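Home Forums New Posts Gallery Search Log In

Built-in bookcases on a floor that isn't level – base first or scribe everything?

planeside
July 19, 2018

I'm starting on a run of built-in bookcases for the long wall in our family room. The wall is 221 inches corner to corner, and there are no windows or doors in it. Plan is lower cabinets with doors, a countertop at 31 inches, then open shelves up to the ceiling. Painted, poplar face frames, birch plywood boxes.

The floor drops as you go from the left corner to the right. I put a long level on it and walked it down the wall, and I come up a little over an inch low at the right end. It isn't a steady slope either. Most of it happens in the last third, where the old part of the house meets the addition that went on in 2000.

My question is how to deal with that. I can see two ways:

Build a separate ladder base, shim it dead level, set the boxes on top and cover the gap with a toe kick board scribed to the floor.

Or build the cabinets with sides that go all the way to the floor and cut each one to fit where it lands.

My neighbor built his the second way and says a separate base is a waste of lumber. I have never done anything longer than a single bookcase so I would like to hear from people who have.

flatgrain
Re: Built-in bookcases on a floor that isn't level

Separate base, every time. You get the whole thing level once and then you stop thinking about the floor. With a wall that long you will have six or seven lower boxes, and if each one gets trimmed at the bottom you are going to be chasing the line at the front the whole way down.

Find the high spot first. It sounds like the left corner for you but check out where the front of the base will sit and not just along the wall. Set the base to the high spot and shim everything else up to it. Glue the shims or screw through them so they can't walk.

Make the ladder in two or three sections you can carry. Two-by lumber is fine if you pick straight ones. I rip plywood strips for mine.

hall_tree
Re: Built-in bookcases on a floor that isn't level

I'll take the neighbor's side, at least partly. An inch over that distance is not much. If the toe kick is four inches tall on the left and five and some on the right, you will see it, because toe kicks are in shadow but the bottom of the doors is a hard straight line right above. With full length sides and a baseboard run across the front, the eye reads the baseboard and it follows the floor.

I have done three rooms that way and had no complaints.

flatgrain
Re: Built-in bookcases on a floor that isn't level

You'd see the same taper between the doors and the top of the baseboard, it just moves up. The doors are level either way. Or they had better be.

hall_tree
Re: Built-in bookcases on a floor that isn't level

It moves up to a bottom rail, and you can make that rail wide and hide half of it. I am not saying a base is wrong. I am saying it isn't the only way and the neighbor is not crazy.

planeside
Re: Built-in bookcases on a floor that isn't level

Thanks both. I checked again this evening with a string and the high spot is about two feet out from the left corner, right where the front of the cabinets would be. So that was worth doing.

I should have said that the baseboard in the rest of the room is five inches tall with a cap, and I want to carry it across the front of the cabinets. So there would be no recessed toe kick at all. Does that change the answer?

Also the right end is where the kids' stuff will go. Deep lower cabinet, no shelves inside, so that things can be dropped in from the front. The other lower cabinets get one adjustable shelf each.
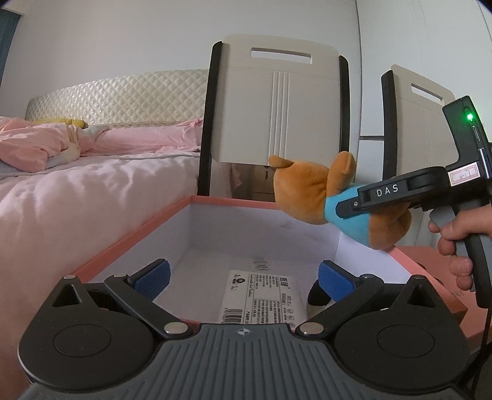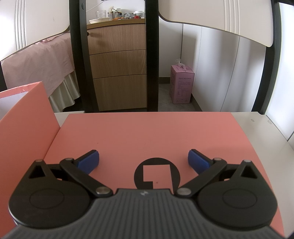

kerfline
Re: Built-in bookcases on a floor that isn't level

Baseboard across the front makes it easier. Build the separate base, level it, and let the baseboard run on the floor with its top edge lapping onto the bottom rail of the face frame. Make the bottom rail wide enough that you never run out of rail at the left end where the floor is high. Draw it full size on a piece of scrap for both ends before you cut any face frame parts. It takes ten minutes.

You can also split the difference. Scribe some off the bottom of the baseboard at the high end and leave it full at the low end. If you take half the drop out of the board and let the other half show on the rail, it is very hard to see. Do not take it all in one place.

Now the part I would worry about more. You said most of the drop is where the addition meets the old house. Is that joint still moving? If those are two foundations, I would not run one continuous countertop across it. I did a job on Kennedy some years ago with the same setup and the top opened up at a glue joint the first winter. The customer was decent about it but I still went back and redid it for free.

planeside
Re: Built-in bookcases on a floor that isn't level

I don't know if it is moving. There is a hairline crack in the ceiling at that line which I filled when we painted, and it has come back. So maybe a little.

How would you break the countertop? I was going to do it in maple, glued up, with a seam where it had to be.

kerfline
Re: Built-in bookcases on a floor that isn't level

Put a seam at a cabinet joint close to the line in the ceiling and don't glue that one. A loose spline and a small bevel on both edges so it looks meant. Same thing with the uppers. Let two boxes meet there, cover the joint with a stile that is fastened to one side only, and it can move the width of a pencil line without cracking the paint anywhere that matters.

And fasten the top through slotted holes from below. Maple that wide is going to move front to back.

shopcoat
Re: Built-in bookcases on a floor that isn't level

Why maple on a painted unit? Is the top going to be clear? If you are painting the top as well, use plywood with a solid edge and most of this goes away.

planeside
Re: Built-in bookcases on a floor that isn't level

Clear top. I was looking at the Zitance water-based finish, the satin one. I have half a can of it from a table.

shopcoat
Re: Built-in bookcases on a floor that isn't level

I've used it. Stays clear and doesn't yellow, which is nice on maple. It does raise the grain so wipe the wood down with a damp rag and sand before the first coat. Half a can won't do that top. And do both faces, bottom too, or it can cup on you.

For the boxes, I would finish the insides before assembly. I brushed the inside of one built-in after it was up on the wall and I won't do it again.

hall_tree
Re: Built-in bookcases on a floor that isn't level

Agree with all of the above on the countertop. With the baseboard lapping the rail I would probably do the separate base too. That is close to what I was describing with the wide rail anyway.

One more thing, check the ceiling. If the floor drops an inch the ceiling might as well. Leave the uppers short and use a crown or a flat board at the top to take it up.

planeside
Re: Built-in bookcases on a floor that isn't level

The ceiling is out by less than half that, and it goes the other way. Crown was already in the plan so I will leave room behind it.

So: ladder base in three sections, wide bottom rail, baseboard scribed a little at the left, unglued seam in the top near the addition. I'll get the poplar from Niden next week. They have been charging 15 dollars a sheet to break down plywood, and I think I'll pay it, I don't have a good way to handle full sheets by myself.

Last question for now. Hinges. Is there any reason not to use the Omoveo soft-close ones? My face frames will be flush with the inside of the boxes at the doors.

flatgrain
Re: Built-in bookcases on a floor that isn't level

No reason I know of. I've had them on a vanity and they are fine. Get the ones with the depth adjustment, not only side to side. Buy a couple of extra. And drill a test door out of scrap before you touch the real ones, the cup is close to the edge.

kerfline
Re: Built-in bookcases on a floor that isn't level

For the deep cabinet on the right I would go to three hinges a door, kids hang on doors. Screw the base of that one down to the subfloor as well as to the wall.

planeside
Re: Built-in bookcases on a floor that isn't level

Will do. I should have the base in by September if work stays slow. I'll come back to this thread when I get to the face frames.

Contact Us | Forum Rules | Copyright 2018 | Back to Top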